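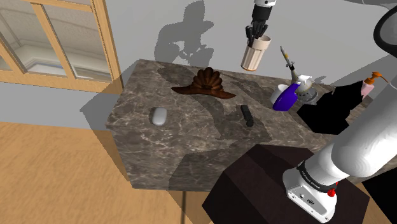
Wosta, Defender of Ninier: a rewatch thread

Home Explore Notifications Messages Lists Profile More

Vidar Haugen
20/03/2021

I have finished my rewatch of Wosta, Defender of Ninier. The whole thing. My family has asked me to tell somebody else about it, so hello.

For those who had friends in grade school: Wosta is a giant robot made of three smaller robots shaped like river animals. An otter, a heron and a snapping turtle. The turtle is both legs. Please don't ask how one turtle is both legs, the show has plenty of chances to explain and takes none of them.

Wosta started life as a Japanese show called Hukerari. An American outfit called Pryor bought it, threw out the scripts, and wrote new ones by watching the footage and guessing. I'm told somebody had a translation in a drawer the whole time. I want this to be true so badly that I've never checked.

In Hukerari, the planet is a prison colony and our heroes are convicts who steal the robots to escape. In Wosta, the planet is Ninier and our heroes are exchange students.

The exchange students wear leg irons in the opening credits. Pryor colored them light blue and had the narrator call them "space boots."

Total episodes: 185. Total episodes in which the villain's plan is to steal the turtle: I lost track during the second season, when he stole the turtle, lost it, and stole it again before the commercial.

Let's talk about the combining sequence. It runs nearly 90 seconds. It is in every episode. It is the same footage every time, so if the robots join up at night over the ocean, they will do so against a pink daytime sky over mountains, then be back over the ocean, at night.

As a kid I believed the pink sky was a place. Like they had to go there to do it. I still think that's better than anything in the actual scripts and I was six.

The villain is Emperor Gorl. His voice actor made a choice in the first episode (heavy head cold, faint hint of Boston) and stuck to it for the full run. By the end I found him the most sympathetic person on the show. He has a castle to run. His staff is terrible. All he wants is a turtle.

Death in Wosta: nobody dies. When a ship blows up, a voice says "Good thing that was on autopilot!" When a castle falls down, a voice says "Good thing they were all at the picnic!" The picnic gets mentioned so often that I began to think of it as the real center of political life on Ninier.

The heron pilot does die, in Hukerari, on screen, with a speech. In Wosta she is "going away to heron school." Everybody cries for four minutes about heron school. The otter pilot throws himself onto her bed and screams. It's a good school, apparently.

Then her sister shows up to take over the heron. Same drawing, different hair. In Wosta they didn't bother with a sister, she's simply back from heron school and it changed her hair.

A few people are asking about the Hukerari ending so, spoilers for a cartoon older than my mortgage broker: the three robots fall apart for good, the pilots walk off in different directions, and the last shot is snow on the turtle. No music. It's beautiful and I'd have been no use at school for a week.

The Wosta ending is a party. It's footage from an earlier party. The dead guy from season one is at it, dancing.

Over the snow shot they added "See you next time!" There was no next time. I suppose technically I saw them next time, this winter, on my couch, by myself.

Now the music. The American theme has exactly one lyric and the lyric is "Wosta." It has a saxophone part I can only call unsupervised. I've had it in my head since November and I no longer expect it to leave.

Hot take part: I like the bad version more. I've tried not to. Hukerari is better written, better paced and about something. I watched it all with subtitles and nodded along like a man at a museum. Then I put Wosta back on and laughed so hard at "space boots" that I had to lie down.

To be fair to the writers at Pryor, they had to make a kids' show about friendship out of a pile of film where people mostly betray each other in the rain. Half the lines are friends explaining that the betrayal was a surprise party. I count that as craft of some kind.

Also they gave the turtle a voice! The turtle doesn't talk in Hukerari. It's a vehicle. In Wosta it says "Slow and steady!" whenever the animation leaves a gap, including once during a funeral (sorry, a going-away lunch).

Toy corner. The three toys were sold separately and the set was supposed to combine. Mine wouldn't. My cousin's wouldn't. We figured we were doing it wrong for an entire summer. Last year I bought a used otter and a used heron to try again as a grown man with patience and decent tools. Still no. I think the pegs are just different sizes.

I don't own the turtle. Have you seen what people want for the turtle? I understand Emperor Gorl completely now.

Where to start if you're curious: skip the pilot, which is mostly a map. Go to the one where the otter gets hypnotized, then the swamp two-parter. If you get through the swamp and feel nothing, you're free to go and I respect you.

Don't start with the clip shows. There are a lot of clip shows. One of them has clips from an earlier clip show, so you're watching the otter pilot remember a time he was remembering things.

Someone in the replies says the heron is a crane. It's called the heron, by name, out loud, constantly. The pilot's jacket has HERON on the back in the American version. I'm going to need you to let me have this.

OK the same person has posted a production sketch of it and it does look like a crane. Muting this for a bit.

Back. Several of you want to know about the sequel series, with the robot made of trucks. I've seen one episode. The trucks combine in the pink place. I haven't decided how I feel.

Next up is the Hukerari movie, if the disc shows up. It's the first season cut down to two hours and I hear they left out the otter.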